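Section 4: Setting Up Your Driver Profile and Seat Memory

I've walked enough new Clandine owners through this part that I could do it in my sleep, so let's take it slowly the first time and you'll never need this page again. You want the car parked on level ground, both key fobs with you, and a good quarter of an hour (I usually tell people 16 minutes, because that's what it took me with a cup of coffee in one hand).

Before you start

Press the brake and hold the start button until the dash lights up fully. If you only get the radio and the little clock, you're in accessory mode and the profile menu will be grayed out. Let go and try again.

Leave the second fob outside the car, at least a few steps away. If the Clandine senses two fobs it guesses which one you mean, and it guesses badly!

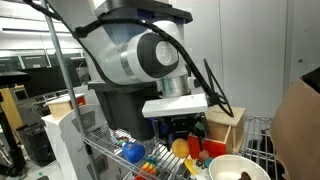
Creating the profile

1. On the center screen, tap Vehicle, then Drivers, then Add New.

2. Type a name. It can be up to a dozen letters or so, and it shows up on the dash every morning, so pick something you won't get tired of.

3. When the screen asks you to pair the fob, hold it flat against the cupholder divider until you hear two chimes. One chime means it saw the fob but didn't save it. Just lift it and set it down again.

4. Choose your units and your greeting sound. I turn the greeting off. My passengers always ask for it back.

5. Tap Save. Don't open the door until the spinning circle goes away.

Note: Cars with the Grelthorpe trim have room for extra drivers under a second tab called Guests. Guest profiles remember mirrors and climate but they don't remember the steering wheel, and yes, I grumbled about that too.

Setting the seat, mirrors and wheel

6. Slide the seat until you can push the brake all the way down with your knee still a little bent. Do this before you touch the backrest, or you'll end up doing both twice.

7. Set the backrest, then the height. Your wrist should rest on top of the wheel with your shoulder still against the seat.

8. Move the wheel in and out with the lever on the left of the column until you can read the whole speedometer.

9. Adjust the outside mirrors so you see only a sliver of your own car. The dimming center mirror is manual on every model except the Prieto, where it has its own memory.

10. Press and hold SET on the door panel, then press 1 or 2 within a few seconds. The button light blinks and then stays on.

Caution: Never press a memory button while the car is moving. The seat will refuse above walking speed, but below that it may start to slide, and that's a nasty surprise in a parking lot. Check behind the seat for bags, pets and small feet before you recall a position, too.

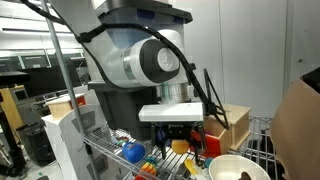 Jondmont Motors | Owner Guides Team

Checking that it worked

11. Turn the car off, get out, lock it, and wait until the interior lights fade. Then unlock with the fob you paired and sit down. The seat should travel to your position before you press the brake.

12. If it doesn't move, open Drivers again and look for Easy Entry. It needs to be switched on for each profile separately, and it comes from the factory switched off.

If you see message 131, the fob battery is too low to pair. Swap it (the little cover slides toward the key ring) and go back to step 3. Message 468 means the seat motor has lost its end points, usually after the battery has been disconnected. Run the seat all the way forward, hold the switch a moment longer, then all the way back and hold again. The message clears by itself.
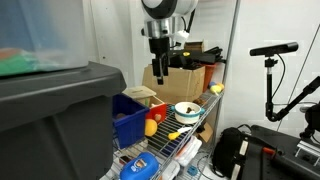
Robot arm above wire shelving

One more thing about recall. The seat motor rests itself if you play with it too much, and I say that as somebody who once let two kids take turns with the buttons. Give it 600 seconds with the switches untouched and it comes back to life. You can still drive in the meantime, as long as the seat is somewhere safe and comfortable.

To delete a profile, tap and hold the name, choose Remove, and confirm with the fob inside the car. The last profile can't be deleted, only renamed. If you're selling the car, use Reset All Drivers in Section 9 instead, which clears your saved garage codes as well.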